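Serkside Home Workshop Notes
Household and Workshop Tips: Section 3, Folding Stations with Robot Arms

Revised 17th June. Replaces the earlier sheet on folding stations.

This page sets out good practice for members who run one or two robot arms over a table for laundry folding and similar light work. It applies to shared rooms and to home setups built from the Serkside plans. The manual supplied with the arm takes precedence wherever the two differ.

The table

The work surface should be plain, pale and clear of anything that is not part of the task. Dark garments show up well against white, and a plain surface makes a stray button or hair clip easy to find. Wipe the top with a damp cloth before the first load and let it dry fully. Where two panels meet, run a hand along the seam. A raised edge will catch a hem and pull a fold out of line, and should be leveled before work starts.

Items should be placed on the table one at a time. Check pockets and close zippers first. Shirts with a large printed design should be folded by the plain fabric where possible, as fingertips can mark a print that is still warm from the dryer.

When one arm is working, the other is to be parked well clear of the garment and above the table, never resting on it. Hands stay off the surface while either arm has power. A member who needs to straighten a sleeve must stop the arm first, and must say so aloud if a second person is at the controls.
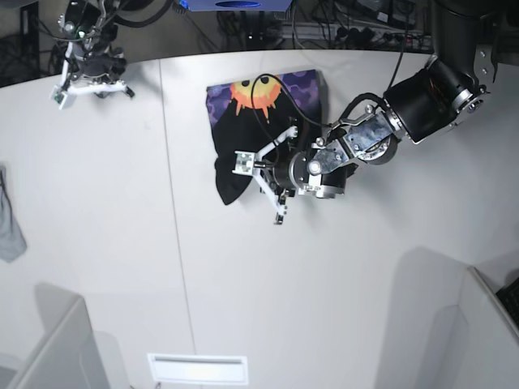

Left arm over a black T-shirt, with the right arm held clear.

Cables on the arm need enough slack for the full reach of the wrist, but a loop should not be able to drag through the fabric. Move the arm slowly by hand through its range, with power off, and watch the loop at both ends of the travel. Clip it back if it touches the cloth. Fingertips and marker pads should be cleaned with a dry lint-free cloth after every 18 garments, and the count entered on the card.

Under and around the table

Most faults reported under this section begin at floor level. The following rules apply to every station.

Power strips are to be placed where the switch can be seen and reached without leaning under an arm. One strip must not be plugged into another. Heaters, irons and kettles may not share a strip with an arm or its controller.

Cords should be gathered and tied back along a leg or post, leaving the walkway clear. Ties should be snug but not tight enough to flatten the cord. Cords that must cross an open floor belong under a proper cover — tape alone is not acceptable, and a rug is never to be used for this purpose.

Power supplies should stand upright with space on each side for air. Carpet holds lint, and lint collects quickly wherever clothes are folded. Vacuum beneath the table weekly, with everything switched off at the strip.

Small boxes and controllers should carry a name that can be read from a crouching position. A number will do, but members remember names better, and a name is harder to mistake over the phone. The same name goes on the card and in the fault log.
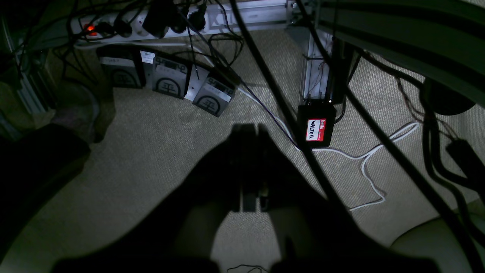

Lindiwe Shabalala: I would go further on labels and ask for one at both ends of each cord. We had every box named at Hurus and still pulled the wrong plug, with an arm halfway through a towel. Colored tape by the plug, matching tape by the box, and it has not happened again.

The suggestion has been accepted. From this revision, each cord serving an arm or controller is to be marked at both ends. Tape, tags or printed sleeves may be used, provided that the marking does not cover the rating printed on the plug.

Closing down

Return both arms to the parked position, remove the garment, then switch off at the controller before the strip. Wait 3 minutes before touching any connector. Record faults the same day under code 139, with the name of the box concerned.

Questions about this section should be sent to Reshma Chauke at the Serkside desk. Section 4 covers dish racks and wet areas.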